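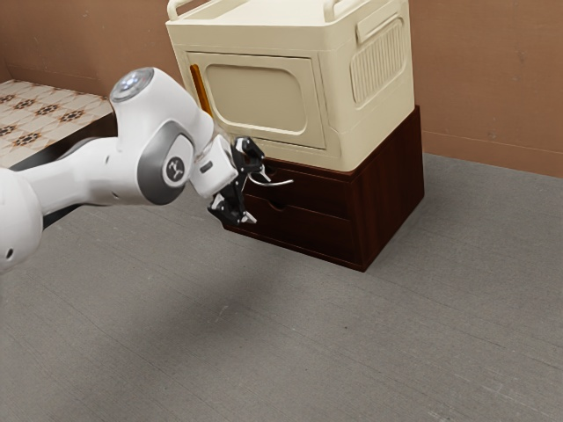
3 单元的搭建与维护

3.1 总体安排

本节说明我们怎样搭建抽屉操作单元,以及在使用期间怎样检查和修理它。单元的内部名称是 Corance。它完全在仿真中运行,由一台单臂机器人、一个双指夹爪、一个两层抽屉的柜子和若干放在柜子上面的物体组成。后面第4节的所有实验都使用同一个单元,所以它的状态是否稳定,对结果的影响很大。在我们早期的工作中,这一点没有得到足够的重视,有一部分失败被算在控制策略上,后来检查才知道它们来自单元本身的错误。

仿真单元没有磨损,不需要润滑,也没有电缆会松动。但是它仍然需要维护。模型文件会被不同的人修改,渲染程序和物理引擎会更新,一个物体的碰撞体可能与它的外观不再一致。我们认为,这些问题与实物单元的故障相似,应该用相似的方法处理:有固定的检查顺序,有书面的记录,每次修理以后要重新验收。

单元的描述分为四层。最下面一层是房间,包括地面、墙和其他固定的结构。第二层是家具,这里指柜子。第三层是可以移动的物体。第四层是机器人和夹爪。每一层保存在单独的文件中,有自己的版本号。启动时由 Wokel 读取这些文件并组成完整的单元。Wokel 是我们编写的装配程序,它只做坐标变换和一致性检查,不改变任何物理参数。把四层分开的好处是,修理柜子的时候不必打开机器人的文件,误改的可能性比较小。

3.2 房间和坐标系

单元的世界坐标系原点放在地毯表面,竖直轴向上。机器人基座的位置用相对于柜子的距离来给出,这样移动柜子的时候,机器人会一起移动,两者的关系保持不变。最初我们使用的是绝对坐标,每次更换房间都要重新输入基座位置,并且出现过输入错误。改为相对坐标以后,这一类错误没有再出现。

地面采用灰色地毯的材质,后面是棕褐色的墙。地毯纹理只影响渲染,不影响接触计算。接触计算使用一个平的碰撞面,高度与可见的地毯表面相同。在第一个版本中,碰撞面比可见表面稍低,柜子在仿真开始后会下沉很短的一段距离,然后停住。下沉本身看不太清楚,可是它使把手的真实高度与文件中的高度不同,夹爪的目标点因此有固定的偏差。我们把两个表面对齐以后,又增加了一个规则:单元启动后先空运行一段时间,等所有物体的速度低于阈值,再读取把手的位姿。

房间中还有一个贴有花纹瓷砖的平台,在图3的左上方可以看见它的一部分。任务不使用这个平台,但是它保留碰撞体,规划器也要把它当作障碍物。有人曾经为了加快规划,关闭了它的碰撞检查,结果规划出来的轨迹在某些初始姿态下会从平台内部穿过。渲染结果中机械臂与平台有短时间的重叠,从腕部相机看不到,只有从外部相机才能看到。此后,关闭任何固定结构的碰撞检查都需要在记录中写明,并由第二个人确认。

光源的设置也属于房间层。我们使用比较柔和的光,机械臂在地毯上的阴影没有清楚的边界。太硬的阴影会使把手附近出现很强的明暗变化,把手的分割结果会不稳定。光源的强度和方向在一次实验中固定,只有在专门的外观变化实验中才改变。

3.3 柜子的安装

柜子是一个深红棕色的木纹柜,正面有上下两个抽屉。两个抽屉的打开方式不同。上面的抽屉有一个细的银色条形把手,下面的抽屉没有突出的把手,只在上边缘靠近左侧的地方有一个半圆形的指槽。本文的主要任务是打开上面的抽屉,下面的抽屉在主要任务中锁定。

每个抽屉用一个移动关节与柜体连接。关节有四个需要设定的参数:行程下限、行程上限、阻尼和静摩擦。上下限由柜体的深度得到,另外两个参数需要标定。标定的方法是,在把手中心沿拉出方向施加一个缓慢增加的力,记录抽屉开始移动时的力,再与希望的数值比较。我们重复这个过程,直到两者的差别小于允许值。需要注意的是,力必须施加在把手的中心。如果施加在一端,移动关节不会转动,但是约束力会增加,在某些求解器设置下表现为额外的摩擦,标定的结果就偏大。

把手的碰撞体是安装中最费时间的部分。从外部资源得到的柜子模型,常常用一个凸包来表示整个抽屉面板和把手。这样的凸包把把手与面板之间的空隙填满了,夹爪的手指无法进入。外观上一切正常,夹爪却在离把手还有一段距离时停住,好像碰到了看不见的东西。我们的处理办法是把把手分解成几个小的凸体,中间的横条和与面板相连的部分分别建模,空隙保持打开。分解以后要用一个细的探针检查空隙:让探针从把手后面穿过,如果全程没有接触,则认为空隙是正确的。

指槽的处理比较简单。由于下面的抽屉在主要任务中锁定,我们只保留指槽的可见形状,碰撞体仍然是平的面板。读者如果要用这个单元研究下层抽屉的打开,应当先把这一部分重新建模,否则夹爪不能利用指槽。

柜体本身设为固定物体。我们也试过把它设为有质量的自由物体,让它靠摩擦停留在地毯上。这种设置比较接近真实情况,可是当抽屉被拉到行程上限时,柜子有时会向前移动,任务的成功条件也就变得难以定义。因此在本文报告的实验中,柜体都是固定的。

3.4 机械臂和夹爪的安装

机械臂为白色外壳、带灰色部分的单臂,末端安装黑色的双指夹爪。机械臂的运动学参数取自模型文件,我们没有修改。夹爪与腕部之间的安装变换则需要自己确定,它包括一个平移和一个绕法兰轴的转角。转角的设定决定手指张开的方向。对于水平放置的条形把手,两个手指应当一上一下,使把手从两指之间进入;如果转角相差一个直角,两个手指会左右排列,闭合时只能夹到空气,或者推到抽屉面板。

图3是单元在预抓取位置的一次渲染。夹爪位于上层抽屉的正前方,手指张开,把手处在两个手指之间,尚未夹持。我们把这个位置作为安装验收的参考位置。选择这个位置有两个理由。第一,手指与把手的上下间隙在这里最容易比较,安装变换的误差会直接表现为间隙不相等。第二,机械臂在这里没有接触任何物体,读出的关节力矩只来自重力和控制器,可以用来检查重力补偿是否正确。

验收时操作人员依次做以下的事。首先,让机械臂从初始姿态移动到参考位置,等待它停止。然后,读取上手指与把手、下手指与把手的最短距离,两者之差应在允许范围内。之后,使夹爪慢速闭合,观察两个手指接触把手的时间。如果一个手指明显先接触,说明安装变换在竖直方向有偏差,或者把手的位姿读取得太早。最后,打开夹爪,检查把手和抽屉是否回到原来的位置,没有回到原位的情况一般是静摩擦设得太小。

手指末端的颜色比手指的其他部分浅,它们在模型中是单独的零件,有单独的接触材料。这种分开对摩擦的标定有帮助。手指本体的摩擦系数较低,末端的较高,夹持时应当由末端来承担接触。如果在接触报告中看到手指本体与把手接触,说明夹爪伸入太深。太深的伸入不一定导致失败,有时抽屉仍然可以打开,因此只看成功率是发现不了这个问题的。我们在每次验收中都保存接触报告,原因就在这里。

肘部关节的顶盖上有一个发出蓝白色光的灯环。在本单元中灯环只是外观的一部分,与控制器的状态没有联系。我们提到它,是由于早期版本中灯环被错误地设成了真正的光源,它照亮了附近的墙和外壳,图像的亮度随着机械臂姿态改变。现在灯环使用自发光材质,不参与照明计算。这一处修改很小,但是修改前后采集的图像不能混合使用。

3.5 柜顶物体的放置

柜子上面放有一个米色的塑料收纳箱。它不是任务的对象,作用是作为遮挡物和障碍物,使单元更接近家庭中的情况。收纳箱在前面稍微超出柜子的边缘,因此从上方接近把手的轨迹会受到限制。规划器必须让机械臂从前方或侧方接近,腕部在接近过程中也不能抬得太高。

放置收纳箱时有两个困难。第一个困难是稳定性。箱子的形状宽而且高,前后方向却比较薄,而前面有一部分没有支撑。它能不能稳定,取决于质心的位置。模型文件原来没有给出质心,引擎按照均匀密度计算,并且把箱子当作实心。实心的箱子太重,当机械臂碰到它时几乎不动,这掩盖了很多轻微的碰撞。我们后来按照薄壁的空箱子重新计算质量和惯量,结果轻微的碰撞也可以从箱子的位移中看出来。

第二个困难是箱子的细节。箱子上部有两个提手,右侧面有一块竖直的通风条纹,正面是一个带有细缝的门板。对于碰撞计算,这些细节大部分可以省略。我们只保留箱体的外轮廓和提手的轮廓,通风条纹用平面代替。开始时我们曾经把条纹逐条转换成碰撞体,仿真速度明显下降,而接触结果没有可见的差别。门板在本单元中不能打开,它与箱体合成为一个刚体。

每次任务重新开始时,箱子的位置要恢复到文件中的数值,同时速度要清零。如果只恢复位置而不清零速度,上一次碰撞留下的速度会使箱子在开始后滑动。这个错误只在前一次任务以碰撞结束时才出现,所以很难重现。我们花了较长的时间才找到它。

3.6 日常检查与故障记录

日常检查由程序 Shirima 自动执行,在每一批实验开始以前运行一次。它读取四层文件的版本号,与登记表比较,然后检查碰撞面与可见表面的高度差、把手后面的空隙、两个手指与把手的间隙,以及柜顶物体在空运行后的位移。任何一个项目不合格,整批实验就不开始。我们有意不设置警告等级。以前的版本有警告和错误两个等级,使用者习惯了忽略警告,其中一部分警告后来发展成真正的故障。

本文统计的维护期内,单元一共执行了1,074次检查,其中29次不合格。不合格的记录由 Stella Okoth 逐条复核,并按照原因分类。最多的一类是文件版本不一致,通常发生在一个人更新了柜子文件但没有更新登记表的时候。这类问题对物理行为不一定有影响,修理也很快。第二类是把手空隙不正确,都与重新导出模型有关:导出工具的默认选项会把多个凸体重新合并成一个。第三类是箱子在空运行后的位移过大。剩下的记录不能归入以上三类,包括一次安装变换的符号错误。

符号错误的那一次值得详细说明。2021年8月25日,更换夹爪模型以后,单元在参考位置的检查不合格,上手指与把手的距离明显小于下手指。操作人员首先怀疑柜子高度,重新测量后没有发现问题。然后怀疑把手位姿的读取时间,延长空运行也没有改变结果。最后由 Myroslav Zakharchenko 比较新旧两个夹爪文件,发现新模型的法兰坐标系有一个轴的方向相反,因此原来用于向上补偿的平移变成了向下。由于两个手指的外形相近,从渲染图像上不容易判断夹爪是否被翻转。改正符号以后,间隙恢复到允许范围。

根据这次经验,我们在更换夹爪的步骤中增加了一个项目:更换后先在没有柜子的空房间中显示法兰坐标系,逐个轴与旧模型比较,然后才装入完整的单元。这个步骤需要的时间很短,建议其他使用者也采用。

3.7 修理的顺序与重新验收

当检查不合格时,修理按照从下到上的顺序进行:先房间,再家具,再物体,最后是机器人和夹爪。这个顺序看起来比较慢,有时候原因很明显在夹爪上,操作人员会希望直接修改夹爪文件。可是上层的误差经常是下层误差的结果。例如地面的高度差会表现为手指间隙不对称,如果在夹爪一层补偿,间隙的检查可以通过,但是单元中就存在两个互相抵消的错误。以后有人修好地面时,夹爪又会变得不正确。

每次修理只允许修改一个文件。修改以后,由 Fustent 保存修改前后的完整状态,并在参考位置各渲染一张图像。Fustent 是我们的记录工具,它保存的内容包括四层文件、接触报告、关节力矩和随机种子。图像不用于自动判断,只供人员查看。我们发现,有经验的人员从一对图像中可以很快看出物体位置或者光照的变化,而这些变化在数值报告中分散在许多行里。

修理以后的重新验收比日常检查更严格。除了 Shirima 的全部项目以外,还要使用一个固定的脚本控制器,把上层抽屉打开3次,每次从不同的初始姿态开始。脚本控制器不使用图像,只使用把手的真实位姿,因此它的失败只能来自单元或者运动规划。三次都成功,单元才可以重新用于实验。在我们的使用中,脚本控制器发现过两种日常检查没有发现的问题,一种是抽屉行程上限设置错误,另一种是控制器增益在引擎更新后不再合适。前者使抽屉拉到一半就停止,后者使机械臂在拉动时出现振动。

对于已经用不合格的单元采集的数据,我们的规定是不修改,只作标记。在第一次把手空隙故障被发现以前,已经有617条轨迹被采集。我们重新播放了这些轨迹,比较接触报告,最后决定不把它们用于第4节的训练,只在附录中报告它们的成功率作为参考。用修正后的模型重新播放旧轨迹,并不能得到可靠的结果,原来的夹爪在错误的位置停住,控制器之后的动作都是对这个停止的反应。

3.8 已知的限制

单元还有一些没有解决的问题。抽屉的移动关节没有间隙,真实的抽屉在拉出时会有轻微的左右摆动,这里没有模拟。把手被当作刚体,与面板的连接也是刚性的。地毯的柔软性没有模拟,对于固定的柜体这没有影响,如果以后把柜体改为自由物体,就需要重新考虑。

另一个限制与相机有关。日常检查只检查几何和接触,不检查图像。材质文件的改变,例如木纹的颜色或者把手的反光,可以不被发现而进入实验。银色的把手在深色木面上对比很强,分割模型可能依赖这个对比;如果反光参数改变,分割的质量会下降,而 Shirima 仍然报告合格。我们计划在12月的版本中加入对参考图像的比较,比较的方法和阈值还没有确定。在此以前,材质文件由一个人管理,其他人员只有读取的权限。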